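Subject: Re: [Clandalen-home] keeping thin plastic bags

Hello all,
I use the pale table for folding, the light wood shows every crumb.
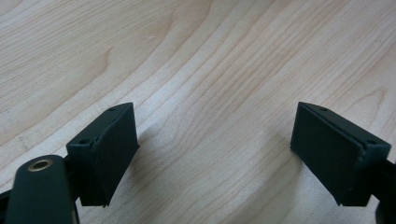

Despina Marinescu wrote:
> Mine fill a whole drawer. Do you fold them
> or only push them in?

I fold, but first the air must go out. I hold the bag by one gathered point and pull the rest straight.
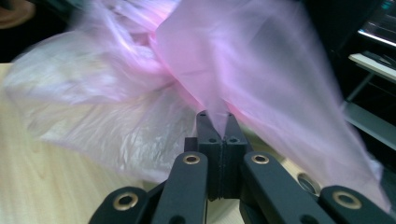

Mircea Vlad asked if a knot is faster. It is, but my knots stay forever and then I tear the bag.

Large ones I do near the basin – small folded ones go in there. 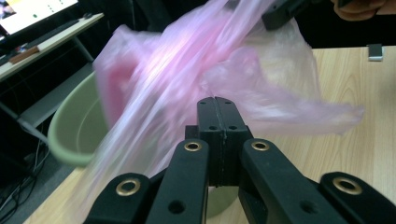 Pink bag and light-green basin

For bags that I will use again soon, I only twist the neck.

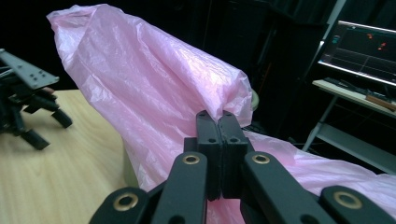 Archive page last changed: May, 10:05

Three folds are enough for a small bag, five for a large one.

Regards,
Silviu Tănase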